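Two-arm planner: the new time-stepper is in!

The planning group merged its new trajectory time-stepper on Wednesday, and if you've been running the lock-and-key task on the two-arm bench you'll want to pull it before you do anything else. The old code treated each arm as a separate customer and then checked for collisions at the end. The new one, which Elin Skyrme has been calling Selness since the first sketch on the whiteboard, plans both arms against one shared clock, so when the left wrist has to wait for the right one the wait is part of the plan.

It makes the biggest difference in the middle of the table, where the grippers come nearly face to face over the padlock and key.
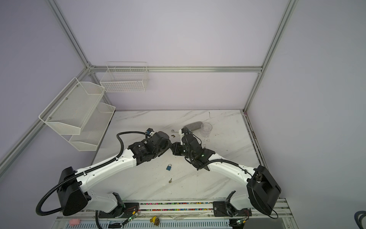 Replanning used to stall us there more than anywhere else. With the old checker a close approach failed 11 times out of 29 in our replay set, and now we're down to 6 – still too many, but what a jump for one merge! Most of what's left comes from the grasp estimator, and that's the part Costel Lazăr is rewriting next. He wants the wrist view to have the final say in the last stretch before the fingers close, with the fixed camera used only to get the arm into the neighbourhood. Small shiny things are hard on it. A polished shackle throws highlights that the depth model likes to read as an edge, and a second padlock nearby can pull the estimate sideways. 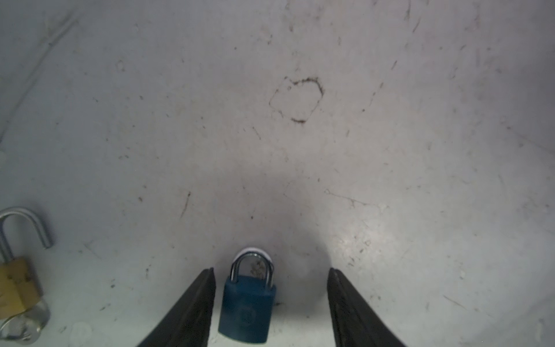 Daniyal Jafri isn't convinced the wrist view should win every time, and told the group he'd sooner see the two estimates blended, with the weight shifting as the gripper gets closer. His worry is a sudden handover: if the two cameras disagree by even a little, the arm gets a step in its target and the controller has to chase it. Fair point, and there's now a branch called Esamow where you can try the blended version. Please do, and put your logs in the shared folder with the branch name in the title.

A few settings have moved. The speed limit is now set per joint in the bench file, and the old global value is ignored with a warning. The clearance between grippers has its own entry too, so you can tighten it without making the arms timid around the rest of the table.

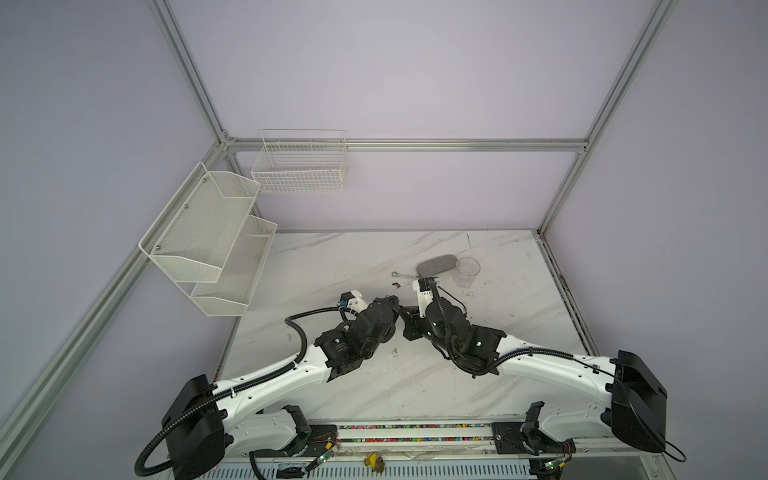 Do I have to recalibrate after updating?
Your existing camera and base calibrations carry over as they are. Only the clock offset between the two arms needs a fresh run, and the script does that on startup.

Abilio Cordero has also fixed the replay viewer, which now draws both arms on one timeline and lets you scrub backwards (finally!). You can colour the path by planner, by estimator or by distance between the wrists, and my favourite is the last one.

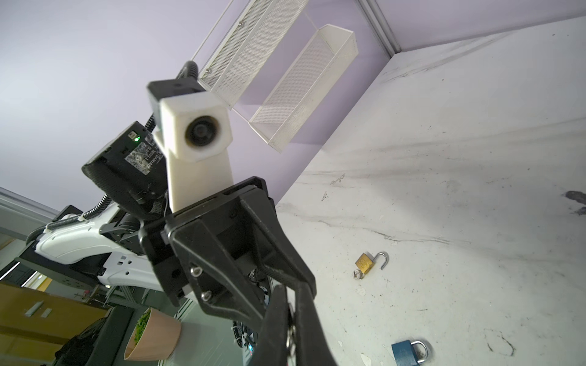 Can I still plan for just one arm?
Set the other arm to hold in the bench file and the planner will treat it as a fixed obstacle. The old single-arm command still works until July, then it goes.

Bug reports go to Kolbrún Stougaard, with the replay file attached.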